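Home | Forums | Arms & Grippers | Reviews | Classifieds | Log in

Duna two-arm kit: worth it for a home bench?
Started by benchrat_ana in Reviews, September

benchrat_ana wrote:
Okay, so I've had the Duna kit for most of the summer and people keep messaging me, so I'm putting it all in one thread. Short version: I like it! I'd buy it again, with one big grumble about the cables.

I paid 1,386 for the pair with the wrist camera mounts. Setup took me two evenings, and one of those was me plugging the left arm into the right arm's port (twice). Once they're calibrated they stay put pretty well. I've been teaching them to tidy up a table, toys and desk stuff mostly, and my left arm is way better at it than my right. No idea why.

torquewrench47 wrote:
1,386 is a lot for hobby arms. I got a single Sasaki used for 642 and it does everything I need. What are you doing that takes two?

benchrat_ana wrote:
Handing stuff over, mainly! Also holding a pencil case still with one while the other works the zipper, which I'm bad at so far. You can fake a lot with one arm and a clamp, I'll give you that.

pollywog_m wrote:
Are the ribbed fingertips any good on round things? I have the smooth ones from Flirkora and anything ball-shaped squirts out across the room. My dog thinks it's the best toy I ever bought.

benchrat_ana wrote:
Much better than smooth. They're a bit grabby on paper and cards though, so I go slow with those.

torquewrench47 wrote:
Disagree on ribs. Mine chewed up foam within a month and I went back to flat pads with tape on them. Cheap, and you swap the tape when it gets gross.

gearhead_lou wrote:
Tape leaves goo on everything, come on. The real question is service. I sent an arm in to Arnerley for a bad wrist motor and it took 10 weeks to come back. Anybody dealt with Duna support?

benchrat_ana wrote:
Once. I got Anastasia Vasilakis on the phone, super patient, and she talked me through redoing the wrist offsets without sending anything in. Can't speak for a real repair.

Cable grumble, as promised. The wire hangs in a loop under the right wrist and sits way too close to the table for my taste. I'm always worried it'll snag a toy on a low pass. Got the right one holding the little green thing in its orange fingertips, carrot and pencil case still over on the left:
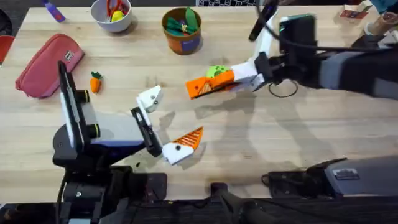
Re: cable routing

pollywog_m wrote:
Oh yeah, I see the loop. Velcro strap up by the forearm? Leave enough slack for a full wrist turn or you'll yank the connector.

gearhead_lou wrote:
Spiral wrap. Velcro slides.

torquewrench47 wrote:
Fine, it's a nice looking setup. Still not paying double.

benchrat_ana wrote:
Ha, fair. Trying the velcro tonight and I'll post if I break something.

Recent threads
Sasaki single arm, used: what to check first
Flirkora smooth fingertips, anyone want mine?
Arnerley repair wait times
Best table height for two arms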